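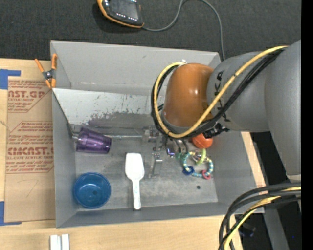
Do we need to budget for anything besides the arm?

Plan on the arm being the part you argue over and the small stuff being the part you pay for. Put a line in for cables, clamps, bins and things to pick up, then make that line bigger.

Gallery: What We Bought, What We Meant to Buy

Jana Kleinschmidt asked for a page that would help the Runach site put together its own equipment request. She wanted a spreadsheet. She is getting one picture and my notes, and the spreadsheet will follow when Dušan finds the version that adds up.

The picking bin at Sornport, with the day's assortment: a purple tumbler on its side, a blue bowl, a white scoop, an orange ball and a beaded toy ring. Under "test objects" our first request said $0. The current one says $133, and Radomír Malý would like it known that he warned us.

Cables, yellow and black, follow the arm around the orange cap. Price spares at the same time as the originals. We priced ours in November, in a hurry, with the shipping to match.

The gray metal bin is scratched and scuffed, and I'd budget for a second one of the same size. Orestis Tsoukalas spent a week comparing bins from Dronum and Rampersad and concluded that a bin is a bin. His week does not appear in the budget.

One spring clamp with orange handles, on the rim at the far corner. Clamps go under "fixtures." So does everything else we forgot.

Cell-cast acrylic sheet, still in its brown protective paper, with blue tape at two of the corners. Sheet goods get their own line in the new template. Please use it. Last year they were filed under "office."

The handheld controller sits on the carpet behind the bin. If Runach wants a wall bracket or a shelf for theirs, the time to ask is before the request is signed. Nobuhle Steyn approves furniture and equipment on separate forms, and a bracket is apparently both.

Totals, for those who scrolled straight down: we asked for $2,000 in accessories, were given $1,550 and have spent $1,308. Dušan Janevski is holding the remainder and does not answer messages containing the word "gripper."

Requests from Runach go to Jana. Complaints about the categories can go to her too.

Page updated Wednesday, January 8, 2020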